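How does a whole school's worth of tablets get set up?

Hi, it's Malou again! Last time I wrote about passwords, and a reader asked me something great: "When our school got new tablets, they all had the same apps on the very first day. Who put them there?"

I love this question, because I used to be that person. My school in Stusow got 280 tablets one February, and my friend Sigrún Lauritsen and I set up the first 18 by hand. Pick the language, type the Wi-Fi password, add the apps, write a name on a sticker. Then do it all over again! It took us the whole afternoon and my fingers were sore.

Then we learned about device management. That's a long name for a pretty simple idea. Imagine your teacher has to tell everyone in class the same rule. She could walk to each desk and whisper it – or she could stand up front and say it once. Device management is the "say it once" way, but for computers.

It works with a special program. Ours was called Jestar. Sigrún made a list in it: these apps, this Wi-Fi, this picture on the home screen. The list is called a profile. Every tablet has its own serial number, a bit like a name tag that no other tablet has. We gave Jestar all the serial numbers, so it knew which tablets were ours.

Now comes the fun part. When a tablet is switched on and joins the internet, it checks in and asks, "Do I belong to anybody?" If its number is on the school's list, it gets the profile and starts setting itself up. Ours needed 5 minutes each, and we could do a whole cart of them at the same time!

It helps later on, too. If a tablet gets left on the bus, the school can lock it from far away. If your class needs a new math app, it can be sent to everyone at once.

Can the school see everything you do? That depends on how it's set up, so ask! A good school will tell you what it can see and what it can't.

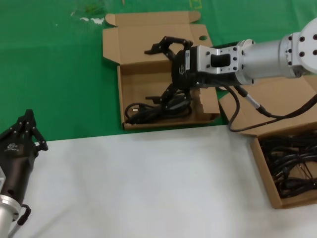
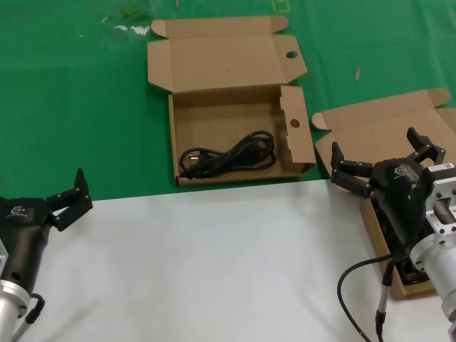
Robot arms and cardboard boxes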